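Velinard Rumor Desk: Set-up Guide
Section 3. Adding a couple and running the dating rumor feed

Before you start. You need an editor login and at least one celebrity profile already in the system. No profile, go back to Section 2, do that first.

3.1 Create the couple page

1. Log in. Click Couples, then New.
2. Type the first name. Pick from the list, don't free-type. Free-typed names make duplicate profiles and then we get two Fotis Antoniadises, one with all the songs and one with all the girlfriends.
3. Same for the second name.
4. Set Status. Choices are Rumored, Confirmed, Denied, Split, Back On. New pages start on Rumored. Leave it there.
5. Paste in the source link. One is enough to save, two to publish.
6. Save. Page sits in Drafts until somebody approves it.

Note: "Seen leaving the same restaurant" is a source for Rumored only. Same goes for matching hats, likes on old vacation posts, and anything from a cousin.

Caution: a joke made by the celebrity on their own account goes in as Self-claimed, under the Source Type menu. Do not put it in as Confirmed. Sofia Chrysikopoulos told her followers she'd married her drummer, it was a song lyric, and we ran it as a wedding for most of an afternoon.
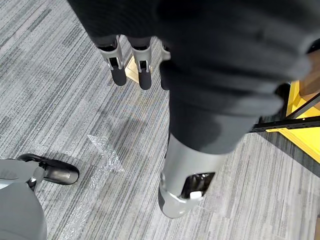 Arm in its fabric cover, metal wrist housing at the lower end

3.2 Turn on alerts

1. Open the couple page. Bell icon, top right.
2. Choose Status Change or Everything. Everything is a lot. A busy pair can send you 210 alerts over an awards weekend.
3. Set quiet hours if you want to sleep. Default is none.
4. Press Apply. Closing the window does NOT save it.

If alerts don't show up, check the following in this order:
- Quiet hours still on
- Page still in Drafts (drafts never send)
- You followed the person, not the couple. Easy mistake, the buttons are right next to eachother

3.3 Headline and summary fields

Headline limit is shown under the box. Goes red when you're over. Summary can hold 1425 characters, spaces included, please don't fill it.

Say who made the claim. "Fan account says" is fine. "Sources say" with no source gets bounced by the checker and you'll have to redo it.

Question headlines: allowed on Rumored, blocked on everything else.

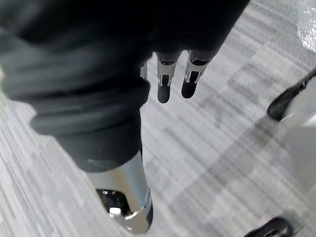 Ravard, May

Changes to this section since the last version. Split and Back On are now separate statuses. Old pages marked On/Off were moved to Split, so if your couple is happily back together you need to fix that by hand. Sorry. Clémence Bailly has the list of affected pages, ask her before editing anything with a lock on it.

3.4 Denials

1. Open the page, change Status to Denied.
2. Add the denial link. Publicist statement, interview or the star's own post.
3. Tick "Keep original claim visible" unless legal has told you otherwise.
4. Fill in Denied By. Has to be one of the two people or their rep. An ex doesn't count.
5. Save, then Republish. Both. Save on its own leaves the old version live.

Caution: never delete a denied page. Deleting breaks the timeline on both profiles and we can't get it back. Use Archive.

Note: if one half denies and the other half doesn't, leave Status on Rumored and add the denial as an update. Kosmas Fragkou will approve those, usually before 11 am. After that it goes to Fotini Economou's queue and takes longer.

3.5 Import from Hajji

Only for sites moving over from the old Hajji tool. Everyone else skip to Section 4.

1. In Hajji, Export, choose Pairs Only.
2. In Velinard, Couples, Import, select the file.
3. Check the preveiw. Photos don't come across, statuses do.
4. Import. Wait for the green bar to finish before you click anywhere else.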